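In defence of the broken bowl
Konrad Tomaszewski, 10th December

When a bowl breaks in my house, there is a short silence and then somebody goes for the dustpan. I used to be that person. Now I ask for the bowl to stay where it is until the evening, and my family has learned to accept it, although my daughter thinks that I am becoming my grandfather.

My opinion is simple. We throw away broken ceramics too quickly, and we do it mostly from shame. A cup without a handle makes us feel poor or careless, so it must leave the house before guests see it. In September I helped to clear a flat in Setlow, and the skip outside had a whole dinner set in it, of which I believe only the plates were damaged. A new set of the same kind costs 3590 in the Kaczmarczyk shop. I went to look at it, and it is thinner than the old one.

I am not a collector and I do not wish to live among ruins. But a bowl that has lost a part of its rim is still, for the greater part, a bowl. It stands straight. It can hold keys, onions, buttons or the clothes pegs. 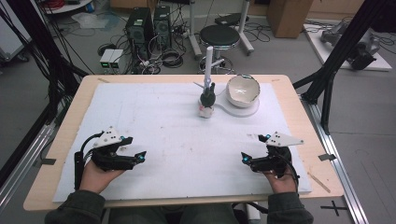 Can you still eat from a bowl that has been glued?
I would not do it. Ordinary household glue is not made for food, and a crack keeps dirt in it even after good washing. Use the mended bowl for dry things which are not eaten, and buy another one for the soup.

People tell me that repair is a hobby for those who have time. I have heard it from my neighbour Teodor Jabłońska, who is otherwise a patient man, and I think he is half right. The repair itself needs little time. It is the waiting which is long, and during the waiting one can cook, sleep or go to work. What it needs more is a place. I lay something flat and a little soft over the table, I put the broken piece on a tray so that I can turn it without touching the edge, and I leave it there. If the tray must be moved for every meal, the bowl will never be finished. A corner of the table for 5 days is enough.

I also do not agree with those who paint the crack in gold. It is beautiful in a museum. In a kitchen it seems to me that the bowl is then asking for admiration, and the old bowl never asked for this. I prefer a quiet line in nearly the same colour, which you find with your finger before you find it with your eye. For this I use a filler called Stonix, a small tube for 88, and it has lasted me for more repairs than I deserved.
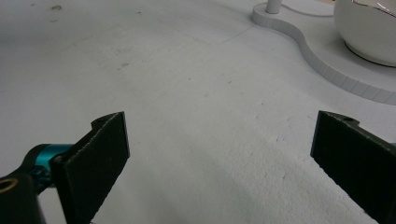
The strongest argument against me is the missing piece. A bowl rarely breaks politely into two halves – there is always a chip, often no bigger than a grain of rice, and without it the rim stays ugly. I have spent more time searching for chips than gluing them. The colour of the floor matters here. On my mother's dark boards a white chip could be seen from the door. On a pale floor, light grey going to off-white and with a fine grain in its surface, I should expect to find it later with my foot. So I put a lamp on the ground and look for the shadow. When the chip cannot be found, I fill the gap and let it be seen.

I do not ask anybody to keep everything. Glass I throw away at once, and also cheap mugs from the petrol station. But a bowl which was used every morning for years should be allowed one evening on the table before we decide. My own is standing near the window in Hurent Street now, full of clothes pegs.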